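Dollham Sloped-Wall Metal Bin, Large

Item 698
Finish: gray paint
Top: open, no lid
Sold by Stidach

The Dollham is a large open metal bin for loose parts, blocks, offcuts and other things that get dropped in and picked out again all day. The walls slope inward to a flat floor, so small items slide toward the middle and stay within reach. There is no lip or rail across the top, and you can reach in from any side.

It ships in one piece. The walls are welded to the floor at our shop, and there are no bolts inside to catch on. Two people should lift it off the pallet.

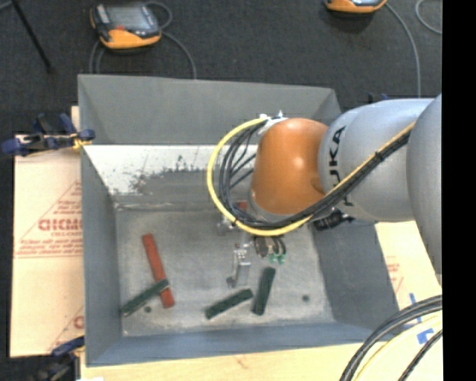
The paint is a standard shop coat. It holds up to dust and light oil, but it will scuff and scrape where parts hit the same place over and over, mostly on the floor and the lower slopes. This does not affect use. If you want to touch it up, sand the worn patch lightly, wipe it clean and brush on the gray paint listed under Accessories. Leave it overnight before loading.

If the bin is used for plastic or painted parts that must not be marked, order the Tririx floor mat. It lies flat on the floor of the bin and lifts out for washing. The mat does not cover the slopes.

Cleaning

Sweep out chips and dust with a hand brush. For oil, use warm water and dish soap and dry with a rag. Do not use a wire brush on the painted walls. The bin has no drain, so do not hose it out.

Accessories

Tririx floor mat, black
Touch-up paint, gray, small can
Âu label holder, sticks to the outside wall
Leveling feet, set

Ordering

Bins in stock leave our shop in 7 working days. Other colors are made to order and cannot be returned. For orders of more than one bin, write to Lâm Đỗ in sales before you pay, as freight is worked out by hand. Questions about fitting the bin to an existing stand go to Định Huỳnh in the shop. Please send the width and depth of the stand with your message.

Bins bought before November came without holes for the leveling feet. The older ones can stand on any flat surface, and the mat and label holder fit both.

Page updated 2022-04-30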